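About Bensaid Language School

We teach Spanish and French to grown-ups, in two rooms above a bakery in Grirolau, and we love it. If you've found this page you are probably thinking of learning a language, or of picking one up again after a long gap, so let us tell you a bit about who we are and how we go about things.

How it started

Encarnación Nieto began with one evening class, a borrowed whiteboard and a pile of photocopied song lyrics. She had taught in secondary schools for years and enjoyed it, but the people who kept stopping her in the street to ask for lessons were parents, bus drivers, retired nurses, people who had fallen for someone from Seville. So she put a card in the bakery window. By the second term the class had outgrown the front room and we had to ask the bakery for more chairs (they are still the bakery's chairs, if anyone asks).

These days there are 17 of us teaching, most of us part time, and we run 40 classes a week in term. Some are tiny. The Friday French reading group has been four people and a dictionary for as long as most of us can remember, and we wouldn't dream of closing it.

How we teach

We talk. From the first ten minutes of the first lesson you'll be saying things out loud, and most of them will be wrong, and that's fine! Grammar comes in when you need it, usually the moment somebody asks why a sentence has gone funny. We do use a course book, but our teachers wander away from it a lot, and our beginners' course is built on little everyday jobs: buying stamps, ringing the dentist, complaining politely about a noisy neighbour, telling a story about your weekend that is a bit better than what really took place.

Every class has a break in the middle, with coffee. Please don't skip it. Some of the best Spanish in the building gets spoken in the queue for the kettle, and our teachers stay in the language the whole way through, even when they are asking who had the last of the milk.

There are no tests unless you want one. For people who do need an exam for work or for a university place, we have a separate course on Wednesday evenings, with homework, mock papers and a good deal of moral support.

Gralia, our library

Gralia is the name we gave to the back room, and by now it has taken over the landing as well. It holds 1,720 books in Spanish and French, nearly all of them given by students and neighbours. There are proper novels, a whole shelf of crime, comics, cookery books with splashes on the good pages, and a great many children's picture books, which we recommend warmly to adults in their first year. You can borrow as many as you can carry. Write your name in the red notebook and bring them back when you've finished, or when we ring you.

We also keep a box of films and a cupboard of board games. Playing a word game in your second language against a person of seventy-eight who has spoken it from birth is a humbling way to spend an afternoon, and we can't recommend it highly enough.

Plasix

Plasix is our summer week, and it began as a joke between two teachers and a hot day. We shut the course books away and everyone makes things together, in Spanish in the mornings and French after lunch. One group writes a short play, another cooks, another puts together a radio programme with jingles and a very serious weather report. You learn an astonishing number of words for glue. Last time 245 people came through the door over the week, including families of students who had never had a lesson in their lives, and the play had to be put on twice.

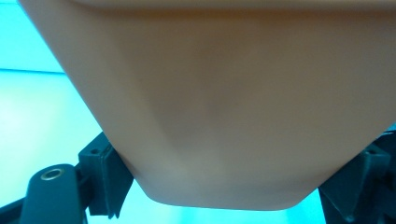 You don't have to be enrolled with us to join in, and beginners are mixed in with everyone else on purpose. Somebody who knows the word for "scissors" will always be standing near somebody who needs it. Places open in May and go quickly, so have a word with the office if you'd like to be on the list.

Who comes here

All sorts. Our youngest students are eighteen and we stopped asking about the oldest. Some come for a single term before a long trip, some have been with us so long that they now help new people find the light switch on the stairs. A few of our teachers first walked in as students, which makes us prouder than we can easily say.

Finding us

We're on the first floor, through the blue door to the left of the bakery. The office is open from ten in the morning on weekdays, and somebody is usually about until the last evening class goes home. You are welcome to sit in on a lesson before you decide. Just ring first so that we can put out another chair.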